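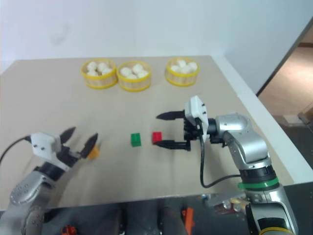
Why Do Steamed Buns Puff Up?

Steamed buns start out as a plain dough made from flour, water, a little sugar and yeast. By the time they are cooked, they are soft, white and full of air. The air comes from the yeast.

Yeast Is Alive

Yeast is a tiny living thing, a kind of fungus. A single grain of dry yeast holds a great many yeast cells, and they are asleep until they get warm and damp. Then they wake up and start to eat the sugar in the dough. As they eat, they give off a gas called carbon dioxide. It is the same gas that makes the bubbles in soda.

Why the Gas Stays In

Flour has proteins in it. When you mix flour with water and knead it, the proteins join up into a stretchy net called gluten. The gas gets trapped in the net and pushes it outward, a bit like blowing up lots of very small balloons. Cooks call this rising.

What Steam Does

Steam is water that has turned into a gas. It is very hot, so never put your hand or face over a steamer. When steam touches the cool dough, it turns back into water and passes its heat to the bun. The bubbles swell some more, then the dough sets around them.

The outside of a steamed bun stays pale and soft. Bread in an oven sits in hot, dry air that is much hotter than steam, and that is how it gets a brown crust.

Why Use Bamboo?

Steam has to get into a basket from below, so the bottom has gaps in it. The lid is woven bamboo and soaks up some of the water. With a metal lid, drops can fall on the buns and leave wet spots.

Words to Know

Yeast: a tiny fungus that makes dough rise
Gluten: the stretchy net in dough
Knead: to press and fold dough with your hands

Written by Xinyi Ding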